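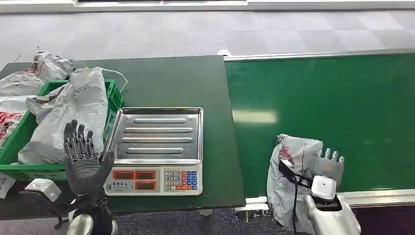
Peser et enregistrer les colis souples avant expédition

La présente fiche s'adresse aux agents du site Tadar affectés au poste de pesée. Elle s'applique aux sachets postaux en plastique, à l'exclusion des cartons et des tubes.

Préparation du poste

Placer le bac vert à gauche de la balance, sur la table. Le plateau en inox doit être propre et vide. Mettre la balance sous tension, attendre la fin de l'initialisation, puis vérifier que l'affichage du poids indique zéro. Dans le cas contraire, effectuer la remise à zéro avant toute opération.

Pesée

1. Prélever un seul sachet dans le bac.
2. Le poser à plat au centre du plateau et replier les bords qui dépassent. Aucune partie du sachet ne doit toucher la table ni le clavier.
3. Attendre la stabilisation de la valeur.
4. Reporter le poids en kilogrammes, avec trois décimales (1,618 par exemple), dans le logiciel Eta.
5. Coller l'étiquette sur la face la plus lisse, puis déposer le sachet sur le convoyeur, étiquette vers le haut.

Écarts

Tout sachet dont le poids diffère de plus de 7 grammes du poids déclaré est pesé une seconde fois. Si l'écart persiste, saisir le code 702 et remettre le colis au responsable de poste.

Fiche mise à jour le 2021-12-10. Elle remplace la version diffusée en août.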